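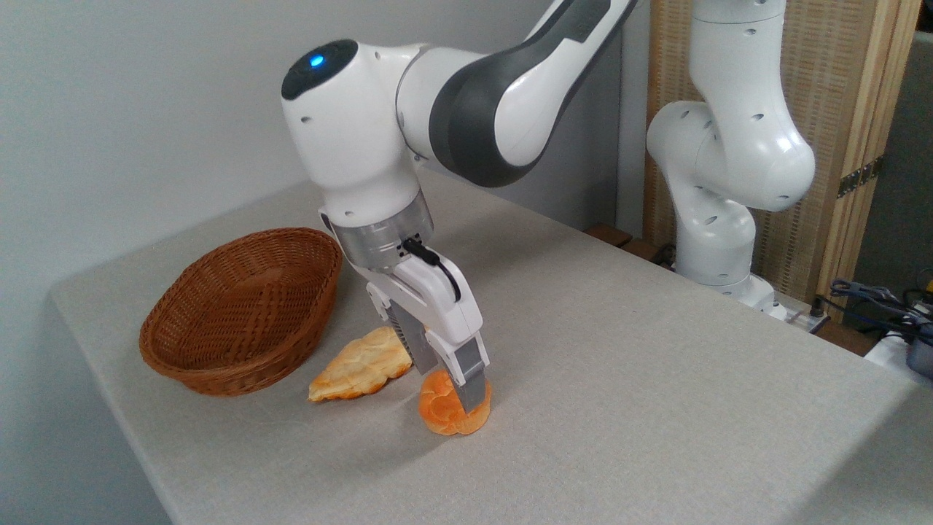

How do you fill a bread basket so it looks good and stays decent until people sit down?

Posted in Table & Serving – 2 replies – viewed 3386 times

I have been put in charge of the bread for a family lunch in February, which is the job you get when the last thing you cooked was discussed afterward. There will be 26 of us. I have a shallow oval wicker basket, reddish brown with a fat rolled rim, and a light gray cloth for the table. I also have two kinds of bread to put in it: small round knotted rolls with a shiny dark orange crust, and flat golden pieces that come out more or less triangular, with bumps and brown patches.

My trouble is that these two do not get along. The rolls are round and roll-shaped and want to be in the middle. The flat pieces are pointed and lie wherever they like. Every time I put them in together it looks as if somebody dropped the basket and put everything back in a hurry. The tight weave also collects crumbs, and I am not keen to spend the evening with a toothpick.

So: do I line it? With what? Which bread goes in first? And how early can I do it without serving 26 people something they could resole a boot with? I'm at Barnden, if it matters, where the winter air in the house is dry enough to cure ham.

Edited to add: I do not own a second basket. I have been told to buy one by three separate relatives, none of whom offered to pay.

haruna_kitchen

Line it. A plain cotton or linen napkin, bigger than you think you need, laid in on the diagonal so the corners hang over the long sides. Wicker with nothing in it looks lovely and lets air in from every direction, and air is how you get the boot leather. With a cloth you can fold the corners over the top until everyone is seated, then open it up as if you had planned it.

For the order, stand the flat pieces up first. Lean them against one end of the oval with the points up, overlapping like roof shingles. They hold each other up once there are enough of them. Then put the rolls in the space that's left, knotted side up, packed close enough that they can't wander. If you scatter the flat ones on top of the rolls you will have a slide, and the first person to take a roll will start it. I have been that person, at a lunch where I was trying to make an impression.

Timing: warm the rolls in a 300-degree oven (Fahrenheit) just before you sit down, on a bare tray. Five minutes or so is plenty if they are small. The flat bread needs less, so put it in when the rolls are nearly done. Do not wrap anything tightly while it's steaming. A glossy crust under a closed cloth goes soft and wrinkly, like a thumb after a bath. Give them a couple of minutes on the tray, then into the basket.

Don't fill it for all 26 at once, either. A shallow basket heaped up looks generous for as long as it takes to carry it to the table. Keep the rest in the kitchen in a lidded pot or a paper bag and top up when it gets low. People seem to eat more bread that way, so plan on it.

About the crumbs: turn the basket over outside and slap the bottom. A dry pastry brush gets the rest. Don't soak it. I washed one in the sink once and it dried into a shape that would only sit level on a slope.

stovanix_owner_2

just use a plate

Bakby bread lady

I'll disagree a little with the first reply, since somebody should. If the rolls have a nice shine and a good twist on them, let them be seen. I put the rolls in the basket by themselves and lay the flat bread straight on a wooden board beside it, points all facing the same way. Two breads, two places, no argument. On a light gray cloth the orange crust shows up beautifully – you hardly need flowers.

I'd skip laying the flat pieces right on the tablecloth, even for a minute while you arrange things. If they've been brushed with oil or butter they leave a mark, and it will be triangular, and everybody will know exactly what it was.

Do still line the basket. I use a folded cloth napkin with baking parchment under it, cut to fit the oval. When lunch is over you lift the whole thing out and shake it over the sink. My basket is older than two of my children and has never met a toothpick.

One more thing on setting the basket down: lengthwise along the table, within reach of both sides. Put it on a slant and it looks charming, and the person at the far corner has to ask for it every time. At our house that is my brother-in-law, so I put it on a slant.

Note from the original poster

Going with the napkin, the parchment and the board. I tried the shingle method with what I had and it held up until I closed a cupboard. The plate has been considered and will be kept in reserve.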